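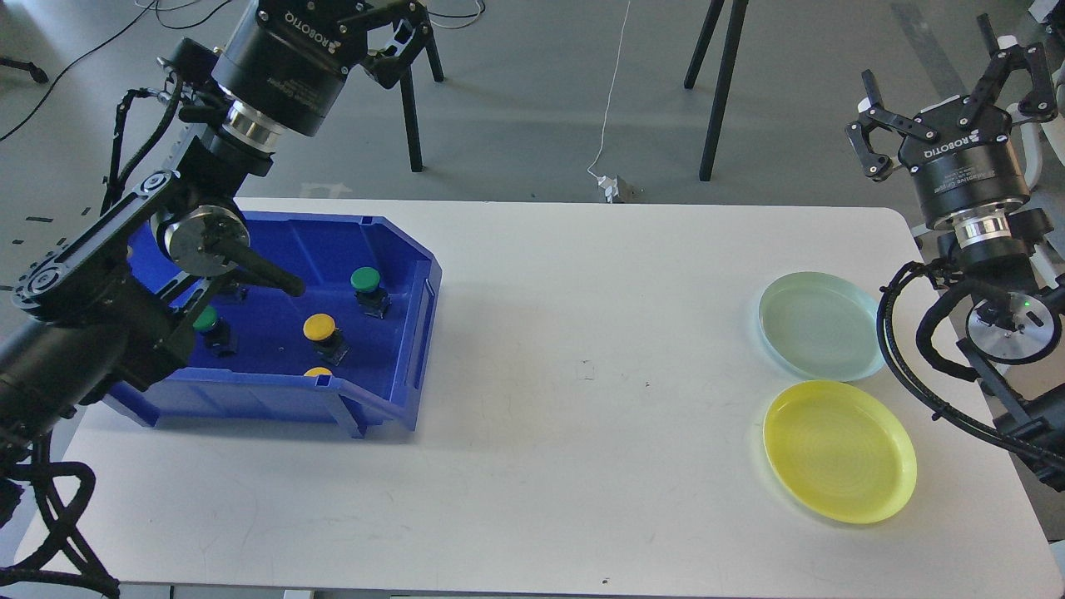
分拣桌：左边是蓝色零件盒和绿帽、黄帽按钮，右边是绿色和黄色的浅盘。

Plindgate 旧按钮整理项目
给 Jukden 基金的进展报告
执笔：Aurélien Besnard

一、写在前面

尊敬的各位同事：

本报告说明我们从上一次报告到现在所做的工作。项目的内容没有改变：我们接收拆下来的按钮开关，按颜色分开，检查，清洁，贴上标签，然后装成套件，交给教授电工基础的学校使用。资助协议里把这项工作分成接收、分拣、检测、装套四个阶段。目前接收阶段已经结束，分拣阶段接近结束，检测阶段已经开始，装套阶段只做了试装。

中文不是我的母语。上一次报告里有几处用词不准确，你们的来信已经指出，我在这里改正。“按钮帽”是指按下去的那个有颜色的圆形部分；“底座”是指帽下面连着触点的方形部分；“按钮”是指两者合在一起的整个零件。上一次我把“底座”写成了“底盘”，给你们造成了误会，很抱歉。从这份报告开始，全文使用同样的词。

二、接收情况

按钮全部来自 Cuypers 的旧控制柜。他们更换设备以后，把拆下来的按钮交给我们，不收费用，运费由我们承担。货物分3批到达。前两批包装得比较好，每一层之间垫了纸板。最后一批是散装的，箱子底部有不少灰尘和剪断的电线头，我们先把这些杂物清出来，才能开始登记。

登记后的总数是669个。这个数字比 Cuypers 发货单上写的要少一些，我们和他们核对了两遍。差别的原因是他们把单独的按钮帽也算作一个按钮，而我们只登记帽和底座都在的零件。单独的按钮帽我们没有丢掉，放在另外的袋子里，以后可以用来替换有裂纹的帽。双方已经书面同意以我们的数字为准。

接收登记表记录四项内容：批次、帽的颜色、底座的外观、标签是否可以读清。我们原来还想记录生产年份，后来取消了这一项。许多零件上的年份已经磨掉，填写的人只能猜测，猜出来的数据没有用处。

三、分拣桌的布置

上一次报告之后，改变最大的是分拣桌。以前我们在一张比较深色的工作台上分拣，黑色的底座放在上面不容易看见，小零件有时候会留在桌角，到收拾的时候才发现。现在我们改用白色的长方形桌面，底座和桌面的对比很清楚。

待分拣的按钮放在蓝色塑料盒里。这种盒子前面有一个斜的开口，从前面和从上面都可以拿到里面的东西。盒子放在桌子左边，接收分好颜色的按钮的两只圆盘放在桌子右边，一只绿色，一只黄色。桌子中间不长期放东西，零件从左边到右边要经过这个地方，看标签也在这个地方。

盒子里每次只放少量按钮。开始的时候我们把盒子装满，以为这样省时间。结果下面的按钮被上面的压住，底座的角互相卡住，拿起一个会带起另一个，有几个帽在这个过程中松动了。减少数量以后，每一轮的时间短了，返工也少了。盒子需要多次添加，但是添加很快，我们认为这样是合适的。

圆盘是普通的浅盘，边缘稍微高起来。我们试过用深的碗，不好用：按钮放进去会翻倒，帽朝下，看不见颜色，检查的时候还要一个一个翻过来。浅盘里的按钮一般可以保持平稳。盘子的颜色就是类别的颜色，所以不需要在桌上贴文字说明。这一点对来参观的学生也有帮助，他们不用读规定也能明白应该放在哪里。

四、颜色的问题

绿色的按钮没有困难。我们收到的绿色有深有浅，但是没有人会把它们看成别的颜色。

困难在黄色和橙色之间。旧的黄色按钮帽有的变深，旧的橙色按钮帽有的褪色，放在一起时界限不清楚。第一批分拣的时候，我们设想过为橙色准备第三只盘子。试了几天以后发现，同一个按钮上午放进黄色盘子，下午复查时又被放进橙色盘子，两次的人都认为自己是对的。

我们和两所接收套件的学校讨论了这个问题。他们的教学练习只需要区分“绿色一类”和“黄色一类”，前者用作启动，后者用作提示或复位。橙色对他们来说可以归入后者。因此我们作了决定：橙色按钮放进黄色盘子，在登记表的颜色一栏写“橙”，分类一栏写“黄”。这样以后如果有学校需要单独的橙色，我们还可以从表里查出来。

红色按钮不参加这张桌子上的分拣。红色在许多设备上有停止的意义，我们不希望它混进其他类别，所以在接收的时候就已经拿出来，放在另外的柜子里，由负责检测的人直接处理。 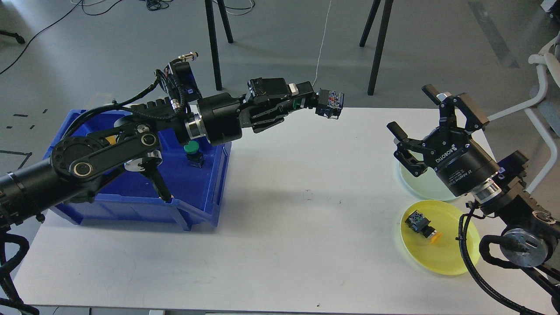 Nindon，四月

五、本月的分拣工作

本月的工作按照上面的布置进行。流程写在一张纸上，一共只有几行。先从蓝色盒子里取一个按钮，一次只取一个；在桌子中间的上方停一下，看它的标签；然后按照帽的颜色放进对应的盘子，帽朝上。盘子满了就停下来登记，登记完再继续。

看标签这一步是本月新加的。有些零件在侧面有蓝白两色的标签，有些没有标签，只有黑色的外壳。以前我们等到检测的时候才看标签，那时候按钮已经经过几个人的手，有的标签已经翘起来。现在提前看，如果标签松动，就先用一小条透明胶固定。我们不撕掉原来的标签，即使它已经不好看，因为检测的人需要上面的信息。

在放入盘子的时候，我们要求底座完全落在盘子里面，不能靠在边缘上。靠在边缘上的按钮，搬动盘子时很容易滑到桌上。黄色盘子这个月用得比绿色盘子多，原因就是前面说的，橙色也放在里面。如果以后还是这样，我们会把黄色盘子换成大一点的，或者在旁边准备一只同样颜色的备用盘子。备用盘子的费用很小，可以从耗材一项支出，不需要另外申请。

两只盘子现在放得比较近。这样取放方便，但是登记的时候，如果一个按钮滚出来，会不清楚它属于哪一只盘子。颜色当然可以说明问题，可是它有没有登记过，颜色不能说明。我们准备在两只盘子之间留出一只手宽的距离，在下个月开始时试行。

六、蓝色盒子里的剩余零件

每一轮快结束的时候，盒子的角落里常常还有一两个按钮没有取出来。盒子的侧壁比较高，小的零件靠着后面的角时，从桌子前面不太容易看到。本月有两次，我们以为盒子已经空了，在里面添加了新的一批，后来发现登记表上的批次对不上。

处理方法很简单。添加之前，把盒子拿起来，向前倾斜，让剩下的零件滑到斜的前沿，然后取出。这个动作已经写进流程。另外，不同批次的按钮不同时放在一个盒子里，前一批没有全部登记完，后一批不打开。

有一位同事建议换成透明的盒子。我们考虑过，暂时不换。蓝色的盒子和绿色、黄色的帽都不一样，颜色看起来清楚；透明的盒子放在白色桌面上，边缘反而不明显。如果你们有别的经验，我们愿意听。

七、检测

检测工作在另外的房间进行。每个按钮要按下和放开若干次，用万用表看触点是否接通，是否断开。帽能不能弹回来，也要记录。我们采用的标准比较严格：只要有一次不正常，就不进入套件。

到写报告的时候，有139个按钮没有通过，被单独放置。没有通过的原因主要是触点氧化，其次是弹簧没有力，还有一部分是底座的固定片断了。触点氧化的按钮里，有些清洁以后可以恢复。我们打算在剩余的时间里处理这一部分，但是不把它们算进承诺的数量，以免到最后不能交付。

弹簧没有力的按钮不修理。更换弹簧需要打开底座，打开以后很难保证装回去和原来一样，这对学生的使用不安全。这些零件拆开以后，帽留作备件，金属部分送去回收，塑料的外壳由 Cuypers 收回，他们有固定的回收渠道。

也有教师问，没有通过的按钮能不能给学生练习“寻找故障”。我觉得这个想法很好。如果你们同意，我们可以把其中一部分做成单独的一盒，在外面写清楚“故障件，仅供测量练习”，不和正常的套件放在一起。这超出了原来协议的内容，所以需要先得到你们的答复。

八、清洁

清洁放在分拣以后、检测以前。我们只用微湿的布擦帽和外壳，再用干布擦一遍，触点部分不接触水。曾经试过一种清洁剂，擦黄色的帽效果明显，可是绿色的帽上留下一层白色的痕迹，所以停止使用。买来的那一瓶还剩很多，已经交给楼里的维修组，他们可以用在别的地方。

清洁以后，帽的颜色常常比原来亮。这带来一个小问题：有的按钮在分拣时写“橙”，清洁以后看起来是黄色。我们不改登记表里的第一次记录，只在备注里写清洁后的颜色。因为两种都属于黄色一类，对装套没有影响。

九、装套试验

我们试装了7套，送到一所学校使用，请他们提意见。每一套放在一个有分隔的盒子里，绿色一类在左边，黄色一类在右边，中间是连接用的导线和一张接线图。

学校的意见写得很详细，我把主要的内容整理如下。

第一，分隔的格子太紧。学生取出按钮的时候需要用指甲去抠，有的学生直接拉住按钮帽，这样对帽不好。我们会把格子放宽，或者在底部垫一层软的材料，让按钮高出来一点。

第二，接线图的字太小，图上的颜色印出来和实际的按钮颜色差别很大，黄色几乎看不见。下一版在颜色旁边加上文字。

第三，教师希望每个按钮有自己的编号，收回来的时候可以核对。我们的登记表里本来就有编号，只是没有写在零件上。现在的想法是把编号贴在底座的侧面，不遮住原来的标签。贴纸要小，又要贴得牢，正在比较两种产品，还没有决定。

第四，学校问导线能不能再长一些。这个我们做得到，需要的费用不多。

使用试装套件的学校没有报告按钮损坏的情况。有一个帽松了，学生自己装了回去。教师把这件事写在反馈里，我们请他们在套件收回时把这个按钮单独交给我们，再检测一次。

十、人员和场地

参加工作的人和上一次报告相同。分拣是比较单调的工作，我们安排每个人连续做的时间不超过一个上午。下午一般用来登记、复查、装箱。复查的人和分拣的人不能是同一个人，这一条从开始到现在都在遵守。

场地方面，Nindon 的房间可以使用到项目结束。房间的地面是浅灰色的，按钮掉下去能够看见，但是黑色的电线和小的黑色零件在一起时要仔细找。我们规定掉在地上的按钮不直接放回盘子，要先看外壳有没有裂纹，然后交给复查的人。

光线是够的。傍晚的时候，黄色和橙色更难区分，我们在桌子上方增加了一盏白光灯，只在下午四点以后使用。

十一、费用

本期费用在预算以内。运费比计划的高，原因是最后一批的箱子比较重，并且多用了一次搬运。耗材比计划的低，因为盒子和盘子可以反复使用，不需要再买。两项相抵以后，总额没有超出。详细的账目和发票的复印件放在附件里，请你们的财务同事查看。

我们请求把耗材一项中没有用完的部分转到装套阶段，用来购买较宽的分隔盒和编号贴纸。总金额不增加，只是用途改变。申请表已经填好，和本报告一起寄出。

十二、推迟的部分和原因

按照原来的计划，分拣现在应该已经全部完成。实际上，最后一批还有一部分没有分拣。推迟的原因有两个。第一个是散装的货物需要先清理，这项工作没有写在计划里，是我估计得不够。第二个是更换桌子和重新确定颜色规则以后，我们决定把第一批重新复查一遍，使三批的记录按照同样的规则。复查用去了不少时间，但是我认为是必要的，否则表里的“黄”在前面和后面的意思不同，学校拿到以后会有疑问。

推迟不会影响最后的交付日期。检测可以和分拣同时进行，已经登记完的盘子当天就送去检测，不用等到整批结束。

十三、下一步

下一个阶段，我们首先完成最后一批的分拣，然后集中处理触点氧化的按钮。套件的分隔盒在收到你们关于费用的答复以后订购。接线图的新版本由我负责，写好以后先请一位母语是中文的教师修改，再交给学校试用。

有三件事需要你们决定：

故障件能不能做成单独的练习盒；
耗材的余款能不能转到装套阶段；
登记表要不要随套件一起交给学校，还是只由我们保存。

关于最后一件，我补充一点。学校方面希望得到登记表，因为他们可以用它来教学生怎样记录零件。我们没有反对的理由，只是表里有 Cuypers 控制柜的位置代号，交出以前需要把这一列删去。Cuypers 已经表示，删去以后他们同意公开。

如果你们想来看分拣，请提前通知，我们会在盒子里留下一些没有分拣的按钮，让你们可以自己试一试颜色的区分，特别是黄色和橙色。

附件：接收登记表；检测记录；学校反馈原文；账目和发票复印件；费用用途变更申请表。

此致
敬礼

Aurélien Besnard
Plindgate 旧按钮整理项目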